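3.2 Household furniture and the serving of hot drinks

Of the 450 households that returned the long questionnaire, most named a single surface on which hot drinks were usually set down. We had expected this to be the kitchen table. In the older streets of Clalesville it was more often a small piece of furniture in the main sitting room, and respondents were quite particular about which one. Several wrote the name of the piece in the margin, or drew it.

The answers fall into two groups. In the first, the surface is fixed: a side table, a windowsill, the top of a chest. In the second, it moves with the person drinking. Movable surfaces were reported more often by people living alone and by people who drank their evening tea or coffee in bed or in an armchair. Age made less difference than we had assumed when the questionnaire was written, and the size of the home made almost none.

Wooden pieces were preferred over metal and plastic in both groups. When asked why, respondents spoke mainly about sound. A cup put down on metal was described as "loud" or "cold," and two people used the word "clinic." Price came up rarely, though many of the wooden pieces had been received as gifts or had come down through the family, so the question of price may not have arisen for their present owners.

Decoration was the point on which our coders disagreed most. Pierced work, where a pattern is cut right through the wood, was at first coded together with carving and inlay. Dvořáček argued that it should be kept apart, as owners treat it differently. They clean it differently, they avoid setting small spoons near it, and they tend to place the cup on the plain part of the surface. We adopted her scheme and recoded the first 10 returns from each street. Floral patterns are the most common type in the pierced group (Figure 4), followed by plain slots and then by lettering.
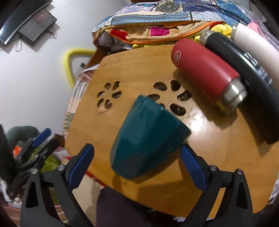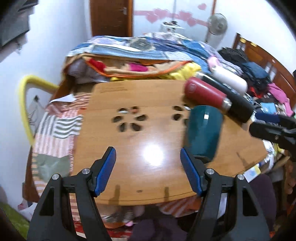

Figure 4. Pierced floral work in light brown wood. The first view also shows a dark teal mug lying on its side.

3.3 Cups, mugs, and who uses them

The second part of the questionnaire dealt with the vessels themselves. Respondents listed every cup or mug used in the past week and said who had used it. This produced a good deal of material, and some of it was hard to compare. One household listed a measuring jug. Another counted a soup bowl on the grounds that coffee was drunk from it every morning, and after some discussion we let it stand.

A clear pattern did emerge around ownership. In homes with more than one adult, nearly every person had a mug that others did not use, even where the mugs had been bought as a matching set. The rule was seldom spoken. In the follow-up interviews, people often noticed it only when we asked what would happen if a guest were given that mug. Answers ranged from a shrug to real discomfort – one man said he would wait until the guest had finished before making his own tea.

Heavy glazed mugs were kept for daily use, and thin cups with saucers for visitors. This matches what Abou Jaoude reported for coastal towns, although the split there followed the time of day more than the company present. In our interviews the time of day mattered only for coffee. Afternoon coffee, taken at a table, was served in cups even when no visitor was in the house.

Breakage was mentioned without being asked for in a large share of the interviews. People remembered the mug, the room, and usually who was at fault. They were less sure of the year. Broken handles did not always end a mug's life. Some were moved to the bathroom or the tool shelf, and in three homes the broken mug was still being drunk from.

3.4 Limits of the household material

The questionnaire went to 600 addresses, so a quarter of those contacted are missing from the results. Return was lowest in the Tuvley apartments, where mail is collected at a shared desk and many forms seem never to have reached the door. We repeated the mailing there in August with little effect.

The form also asked about a normal week, and it is not clear that all respondents had one in mind. Shift workers in particular gave two sets of answers or none. Interviews took roughly an hour and were held in the home, which meant that the interviewer was nearly always offered a drink. We recorded what it was served in and where it was placed – the entries were kept separate from the main data and are taken up in Section 5, together with the interviews from Jiko.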